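Merum Hand Gripper – Build and Set-Up Guide
Section 6: Pads, Pins and First Grips

Before you start

You should have come out of Section 5 with a linkage that opens, closes and does not make the noise. If it makes the noise, go back to Section 5. You know which noise.

For this section you need:

the finished jaw assembly
two ribbed pads, plus the spare pair you swore you wouldn't need
contact adhesive, the boring kind
a strip of 600 grit paper
a hex key that fits (the one in the kit bag fits; the one in your drawer nearly fits, and that is how screws get ruined)
a plastic bin or crate with things in it

6.1 Fitting the pads

1. Lay the jaw flat on the bench with the fingers open as far as they go.

2. Rub the inner face of each finger with the 600 grit paper until the shine is gone. Wipe off the dust with a dry rag. Wipe it again.

3. Dry-fit both pads before you open the glue. The ribs run across the finger, side to side. Put them on lengthwise and you have built a very small slide.

4. Spread a thin coat of adhesive on the finger and on the back of the pad. Wait until both are tacky. The tube says ten minutes and the tube is an optimist.

5. Press the pad on from the bottom edge up. You get one try, and contact adhesive has never once cared about your feelings.

6. Close the jaw gently on a folded rag and leave it overnight.

CAUTION: Do not speed this up with a heat gun. The fingers are printed plastic and will take on a thoughtful lean that no later step in this guide can fix.

Note: Pads from the Veltau batch are a hair thicker than the ones we used in June. If your fingers touch at the tips before they touch at the base, you have the thick ones. Back off the stop screw half a turn.

6.2 Setting the pins

7. Snug the two inner pins first, then the two outer ones. Turn each until the arm stops wobbling sideways, then back off slightly.

8. Work the jaw 50 times by hand. Yes, all 50. The plastic needs to bed in around the metal, and you need to find out now which pin plans to unscrew itself.

9. Re-tighten the pin that unscrewed itself. One drop of low-strength thread locker. If you use the high-strength kind, please think of the pin as part of the family from now on.

10. Hold the jaw up at eye level and close it slowly. Both tips should arrive at the same moment. If one gets there early, the pin on that side is too loose or you put a washer in backwards in Section 4.

WARNING: Keep fingers out of the long slots in the arms while the jaw is moving. The motion is slow and looks harmless. Torbjørn has a blood blister with opinions on the subject.

6.3 First grips

Start with soft objects. Plush toys are the best practice load we have found, and anybody with children has a strategic reserve of them. After that, move on to something light and hollow that will show you at once if you squeeze too hard. A cardboard tube costs nothing and tells no lies.
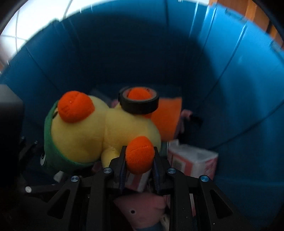 Duck first, by the foot. Then cardboard.

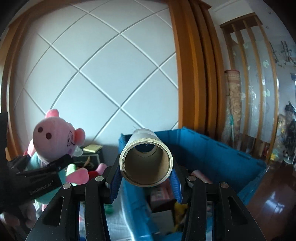 Tzu-hsuan Lu, with corrections by Torbjørn Magnusson
Section last revised 30 November 2019

11. Reach into the bin from above with the jaw open. Pick one part of one toy and go for that. A foot is a good choice on a duck. The bill looks tempting and is too round for a first attempt.

12. Close until the pads have the foot between them, then stop. Plush keeps giving for a long time after you have a good hold, so people keep squeezing. Look at the pads. If the fabric has filled the ribs, you are done.

13. Lift straight up, about a hand's width. Hold. Put it down again. If the toy swings like a bell, you took it too far from the middle, which with a foot you certainly did. We want you to feel that swing early.

14. Repeat with the toy turned around, then with another toy lying on top of it. Leave the rest of the junk in the bin. Tape rings, packaging and loose limbs all get in the way, and they will go on getting in the way for as long as you own this tool.

15. Stand a cardboard tube on end and take it from both sides. The pads should lie flat along the curve with the tube still round. If the open end goes oval, ease off.

16. Lift the tube, tilt it, set it down on its end. When you can do that without it falling over, call someone in from the next room to watch. They will be less impressed than you expected.

Note on weight: the jaw is good for over 1150 grams on a bench test with a padded block. That was a block, with nice square sides, on a day when everything went well. Stay far below it for anything you would be sad to drop.

Note on other tools: if two people are practicing over the same crate, agree on who goes in first. The arms stick out farther to the sides than you think, and two sets will hook together through the slots the way coat hangers do. Open both jaws before you pull. Pulling first is how we learned about part 372.

6.4 When it goes wrong

The object slips straight down.
Clean the pads with a damp cloth. Plush leaves fuzz in the ribs and after a dozen toys you are gripping felt with felt.

The object twists as the jaw closes.
One finger is arriving early. Go back to step 10.

One pad is peeling at the top.
You skipped step 2 or you skipped the overnight wait. Peel it the rest of the way, clean off the old glue and use the spare. Order another spare.

The jaw closes but will not open.
Check for thread, hair or ribbon around the inner pins. Cut it out with small scissors. Do not use the trigger to "work it loose."

A click at the end of every stroke.
Outer pin, nearly always the left one. Tallusley sold some of us pins that were short by the thickness of a washer. Add the washer.

Everything works perfectly.
Check that the stop screw is in. It is probably on the floor.

6.5 Before you put it away

17. Open the jaw fully and leave it open. Storing it closed puts a set in the pads, and they will remember the shape of whatever you were holding.

18. Brush the dust off the arms. Black plastic shows every speck, and there will be specks anyway.

19. Write the number of strokes in the log at the back of this guide. Wan's copy has a coffee ring in that column, and we have been unable to agree on what number it stands for.

Go on to Section 7, Trigger Cable, once the pads have survived a full evening of use.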